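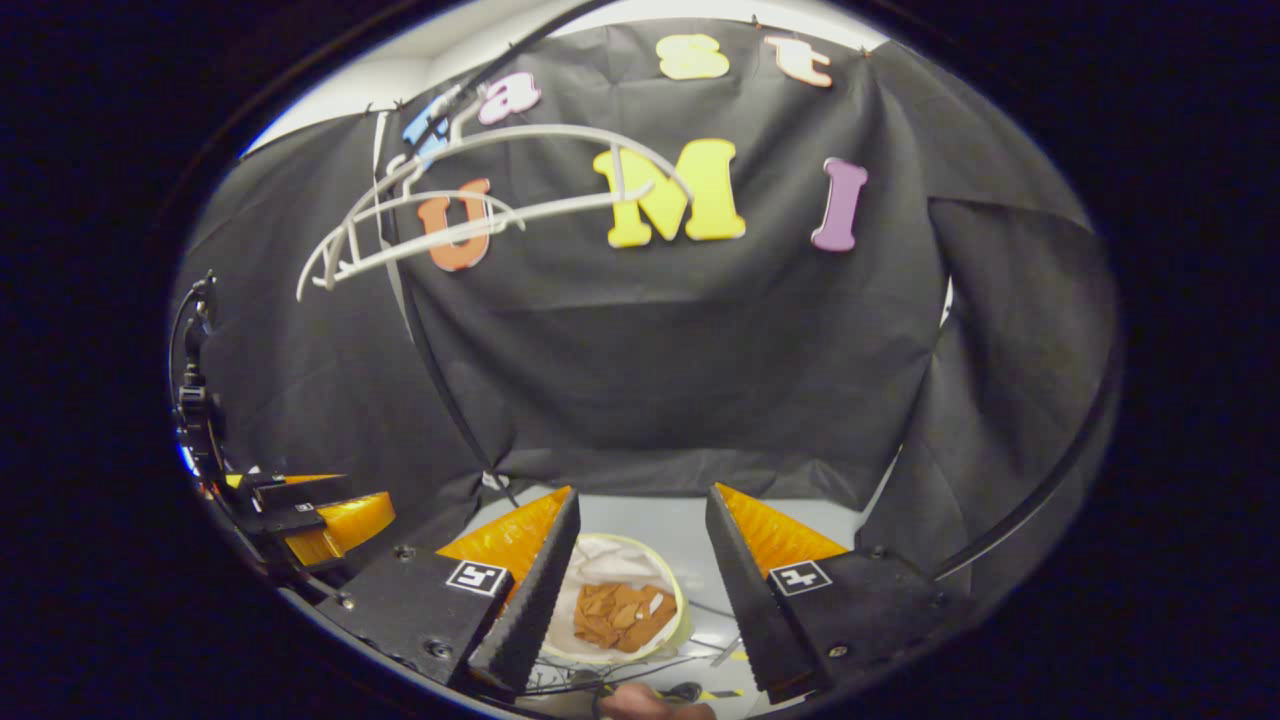 Hi all,

Catching up on the Clollosia equipment thread, and I have opinions (you knew I would). Orest's message is quoted first so you don't have to dig for it, then my answers, then a few things he didn't ask.

> **Orest Romaniuk wrote:**
>
> Folks, I need a shopping list for the handheld side of the project by Tuesday. What I have so far:
>
> - soft fingers, from Emar, at $19 each
> - mounting plates, cut in house
> - one clip-on work light, $122
> - screws and "misc"
>
> Three questions. How many fingers do we really go through? Can "misc" be a number? And do we want a second folding table, or is that just Nazar wanting somewhere to put his lunch?
>
> Also, Prokopenko wants to know if we're ordering before the end of August. Their price on the cameras changes after that.
>
> Orest

**Fingers.** Please put down 26. I know that looks like a lot next to the few grippers we have, but fingers are a consumable and I'd love for us to finally budget them that way! They go through cloth folding all day, and the thin inner strut is what gives out first on ours, never the outer face. At $19 each, 26 of them come to $494, and I'd rather spend that once than pay rush shipping to Trostidville every couple of weeks like we did in the spring. If Emar has a price break we should ask, but I wouldn't hold the order for it.

**Misc.** Yes, it can be a number, and the number should be bigger than anyone wants. Half of what slowed us down last time was stuff that costs less than a sandwich: the right length of screw, cable ties, a spare bin. I'd break it into two lines, "fasteners" and "cables and cable management", so that we can see where it goes.

**Table.** It's for lunch. (Sorry, Nazar.) Skip it.
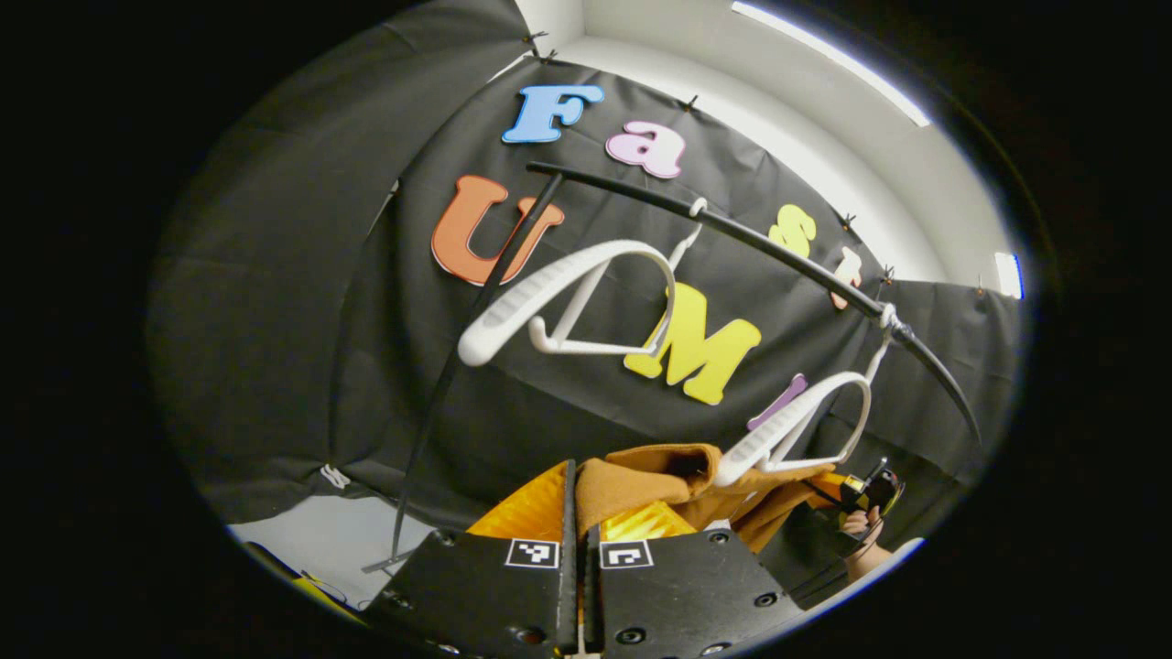
Printing markers is the cheapest line on the whole list and somehow the one we keep leaving off. Can we add a small budget for decent matte label stock and have a full set of spares cut ahead of time? Each plate on the gripper carries its own little square, right up near the top edge, and those are exactly the spots that get rubbed when you're reaching into a pile of fabric. I'd also put down two more boxes of small black clips like the ones along the top of the backdrop. They keep wandering off to people's desks, and I'm as guilty as anybody.

On the work light, I'm a no for now. That's $122 we could put toward cameras, and the ceiling lights already do plenty on that side of the room. Nazar Koval has been asking for diffusers, and I'd try those first. If the footage still looks patchy after that I'll happily change my vote.

About Prokopenko: I'd say yes, order before the end of August, but only the cameras. Nothing else on our list depends on their price, and I don't want the fingers stuck waiting on a camera quote. Two purchase orders is a bit more paperwork and I'm fine doing both.

One that isn't on Orest's list at all – storage. We have five open boxes of grippers and parts with no labels, and every session starts with somebody digging. A cheap drawer unit would do it. I don't have a price yet. I'll look tonight and post it here.

So, from my side:

- 26 soft fingers (Emar)
- fasteners, own line
- cables and cable management, own line
- matte label stock for markers
- clips, two boxes
- diffusers, price from Nazar please
- drawer unit, price from me
- no table, no light

Orest, if you need the spreadsheet version, send me the link again. I've lost it twice now.

Cheers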